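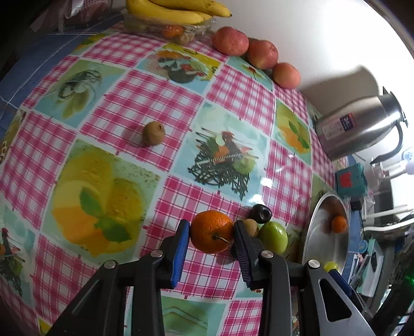
I should say straight off that going to Landness in November was my idea. Märta wanted somewhere with palm trees. I wanted somewhere with a ferry, and I'd already paid the deposit, so off we went on the Monday with one suitcase each and a bag of cheese rolls that were gone before Brosbridge.

The ferry was late. The man in the ticket hut told us it would be another 50 minutes, then shut his little window so we couldn't ask him anything else. There was one other passenger waiting, a tall chap in a yellow cagoule with a hatbox on his knees (a proper round one, with a cord handle) and Märta, who will talk to anybody, sat down next to him and asked him what was in it.

"My aunt's hat," he said. "She left it on the island in 1912."

"Then why are you taking it back?" said Märta.

He thought about this for quite a while. "She says it's the wrong one."

I did the sum in my head and looked at him, and he went pink and said sorry, he meant room 912, at the Kröger. She'd left it in room 912. I've stayed in a fair few seaside hotels and I've never seen one with nine floors, but I let it go. His name was Haziq Tuhumury and he shared his flask with us, so I wasn't going to be rude.

The crossing was awful! I spent it outside, holding on to a bench, while Märta and Haziq played rummy in the saloon as if they were on a canal. When I finally went in, green as you like, she was wearing the hat. It was dark blue with a wide brim and it suited her much better than it should have.

"It doesn't fit in the box properly," she said.

"It did before," said Haziq.

The Kröger had three floors. I counted them from the quay, twice, with the rain going down my neck. The woman at the desk, Mrs Iordache according to her badge, gave us the key to 201 and a leaflet about the seal tours, which weren't running. Then Haziq put the empty box on the counter and said he'd come about his aunt's hat, and she didn't blink. She reached under the desk and brought out another box just like it.

"Room 912," she said. "We've kept it aired."

I asked her where room 912 was. She said it was up the back stairs and that breakfast was until ten.

We had supper in the bar, the three of us, fish pie and a bottle of something red, and Haziq told us about Wullalcombe, where he'd grown up, and how his aunt used to take the boat over every winter by herself and come home in a good mood that lasted until Easter. Around 100 people lived on the island back then, he said, and she'd known all of them. He wouldn't open the second box. She'd told him not to.

At eleven he said goodnight and went off with it under his arm. We heard him on the back stairs, because our room was right beside them. I was lying there with the lamp off, trying not to feel the bed going up and down, and I heard him pass our landing, and the one after it.

"He's still going," said Märta.

I listened. He was. She got up, put the blue hat on over her wet hair and went to find her shoes.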